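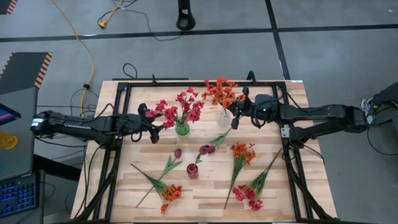 Bríd Ní Mhurchú told me on the phone that fake flowers were for dentists' waiting rooms, and then she ordered 36 bunches for her café in Harnton. I love that woman!

Hi, I'm Timothée Millet, and Bindbridge is my little arranging business. We do artificial flowers only: tulips, big bushy reds, those spiky orange ones I can't stop buying (my storage unit is a problem). Everything gets laid out flat before it goes in a vase, so I can see the stem lengths and bend the leaves a bit. Tulips go in something short. Tall sprays like green glass, or at least I like them in it.

I started in May with 29 vases from the old Ó Gríofa hardware store and no real plan. Now we do tables, windowsills, front desks and the odd wedding. 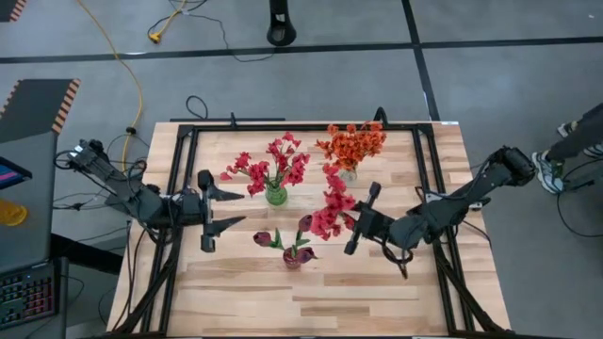
Burgundy tulips in the small vase, orange in the clear one.

A table set of three is $59, and you can keep your own vases if you'd prefer. Bring them by and we'll find something that fits!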